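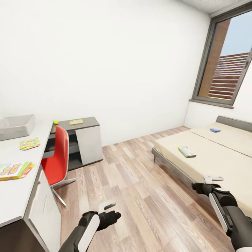 Progress report to the Foulkes Fund: arcade cabinet restoration and catalog
Submitted 15/04/2025

What we said we would do
Our application promised a working, playable, documented set of coin-op cabinets from the Sturnov arcade, which closed with its machines still plugged in and its roof slightly open. We asked for money to restore 16 of them and to publish a catalog of every board in the storage unit. The storage unit has 209 boards in it. We had described it in the application as "a modest quantity," and we have since apologized to each other.

Where the restoration stands
Eleven cabinets play from start to finish. Three more power up and show a title screen, then lose interest. The other two are at the Ergate workshop having their monitors rebuilt, and Ergate's latest estimate is the same as its earlier estimate, moved along by a month.

The Clemine racing cabinet deserves its own paragraph, having eaten a good share of the parts budget. The steering wheel turned left very well. It would also turn right, but only in attract mode, when there was no one to appreciate it. We replaced the potentiometer, then the wiring harness, then the potentiometer again after finding that the first replacement had come out of another broken Clemine. It now steers in both directions. The game itself is no better than it was when new: you drive past the same three palm trees until the timer runs out, and a voice tells you that you are a champion.

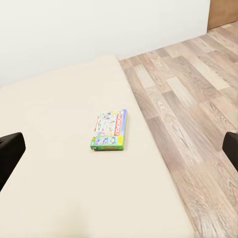

The catalog is behind. We have 48 entries finished, meaning the board has been tested, the chips dumped and compared with known copies, and a page written on how the game plays. The slow part is the writing. A maze game takes an evening. The quiz cabinets take a good deal longer, as somebody has to keep answering questions about 1980s soft drinks until they repeat. Licensed titles are slower still, and we have begun a separate section for arcade versions of family board games. Everyone knows the red MONOPOLY lettering on the lid and assumes they know the rules that go with it, so each page in that section has to explain what the arcade makers left out, which is usually most of the game. One puts a timer on every turn. It is a great improvement and we have said so in the entry.

Money
We are under budget on electronics and over on storage. The unit's owners raised the rent in October and described this as a courtesy adjustment. We covered the gap by selling spare coin doors, of which we had far too many, and would like permission to move the remaining travel line to storage as well. No one has traveled anywhere. The nearest thing was a drive to Ergate to look at a monitor through a window.
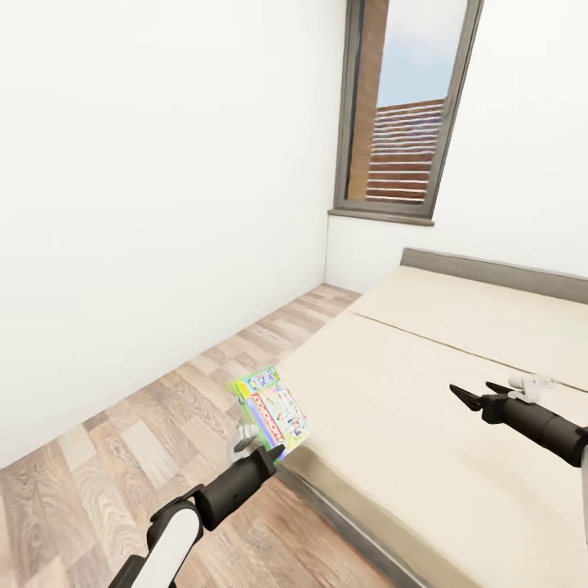 If that is agreed, the rent is covered to the end of the grant and we will not need to ask for more. If it isn't, we still have some coin doors.

Play testing
We held 2 open evenings. Visitors liked the shooting games, avoided the Clemine, and lined up for a crane machine that isn't part of the project. The high score tables now consist mainly of three-letter rude words, which we have recorded as evidence that the save memory works.

Next period
Finish the three moody cabinets. Get the monitors back from Ergate. Write up the rest of the fighting games, starting with the ones where the second player's kick button does something. We have dropped the plan for a printed catalog and will put the entries online as they are done, with the scanned manuals alongside. The next report will include the full parts ledger, which is currently spread over two spreadsheets and the back of a Sturnov prize ticket roll.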